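Werdale Shared Workshop
Bench and Bin Inspection Checklist, with comments
Bay 4, April

How to use this sheet: walk the bay in the order below. Mark each line OK, Watch or Fix. Write a comment for anything that isn't OK. Leave the finished sheet in the tray by the door. Items marked Fix get a red tag the same day.

Section A. Tabletop

A1. Top is stable and does not rock. OK.
A2. No splinters or raised edges where people lean. Watch.
Comment: Front edge is getting rough near the middle. Sand it at the next cleanup.
A3. No screws or staples left standing proud of the surface. OK.
A4. Load is under the posted limit of 800 pounds. OK.
Comment: The limit card is faded. Print a new one and put it at eye level, not down on the leg.

Section B. Metal bin, general

B1. Bin sits flat on the table. OK.
B2. Sloping sides are straight, with no new dents. OK.
B3. Exposed corners are checked for burrs. Fix.
Comment: The pointed corner at the low end of the front wall caught a glove during the walk. File it and fit a rubber cap. Same note as last time, and the cap was never ordered. Kinoshita stocks the small size.
B4. Bin label matches the register. OK.
Comment: Register number 41. The Grelteo sticker on the underside is peeling but can still be read.

Section C. Metal bin, inside surfaces

C1. Light coating on the sloping panel is intact. Fix.
Comment: Coating is worn through along the lower part and the dark metal is showing. The line between the two is ragged, with flakes and fine vertical scratches. Loose flakes can end up in the parts, and a bare hand wiped across them can pick up a sliver. Use a brush. Do not wipe with a rag.
C2. Floor is free of sharp debris. OK.
Comment: Whitish scuffs and darker smudges on the floor of the bin. These are cosmetic. Leave them.
C3. Holes in the floor are known and listed. Watch.
Comment: One small round hole, lower left. It is not on the old drawing. Add it, and check the edge with a gauge before the next use. Small washers should stay in a tray until that is done.
C4. Creases and bands below the panel checked for cracks. OK.
Comment: Checked with a flashlight. Creased but not split.
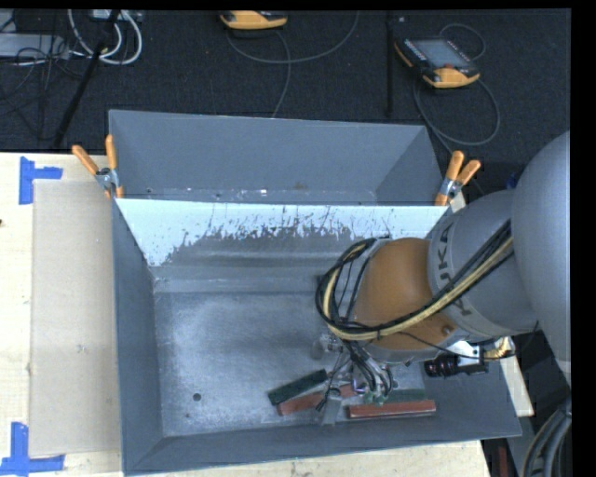 Drarnham added a note under C1 that the coating should come off completely, as touching up the edge only moves the flaking line a little farther up, and their own bins went two years that way before they stripped them. Their bins are used bare now and get a light coat of oil every month. Agreed in principle. Stripping needs the bin out of service, so C1 stays at Fix and the bin is for large parts only until then.

Section D. Second trough and ledge

D1. Tall back face is smooth and free of sharp edges. OK.
D2. Ledge along the bottom is clean. Fix.
Comment: Specks and a brownish stain along the ledge. Vacuum first, then wipe with a damp cloth. If the stain comes back, check for rust underneath and move this line up to the maintenance list.
D3. Angled ends are tight. OK.

Section E. Clamps

E1. A spring clamp is in place at each corner where the two sections meet. OK.
Comment: Left and right both present, orange handles.
E2. Jaws grip both metal edges. OK.
Comment: Tugged each one by hand. No slip.
E3. Tips are in place on the jaws. OK.
E4. Springs and pivots move freely. Watch.
Comment: The right clamp is stiff to open. One drop of oil on the pivot, wipe off the extra. Replace it if it is still stiff at the next walk.
E5. Handles do not stick out into the reach path. Watch.
Comment: Handles stand up above the rim and can snag a sleeve. Roll sleeves or wear the short cuff. A bolted joint would be better in the long run. Price requested from Grelteo.

Section F. People and housekeeping

F1. Cut-resistant gloves are on the hook. OK.
Comment: 4 pairs, one size large only. Order mediums.
F2. Eye protection is at the bay. OK.
F3. Brush and pan are at the bay. Fix.
Comment: Brush is missing again. Borrowed one from Bay 2. Needed for C1, so replace it first.
F4. First aid box is sealed and in date. OK.

Open items carried to the next sheet: B3 corner cap, C1 coating, C3 hole edge, D2 ledge, E4 right clamp, F3 brush.

Bin stays in service with the large parts limit. Tag tied to the left end of the table at 3:15 p.m., after the walk.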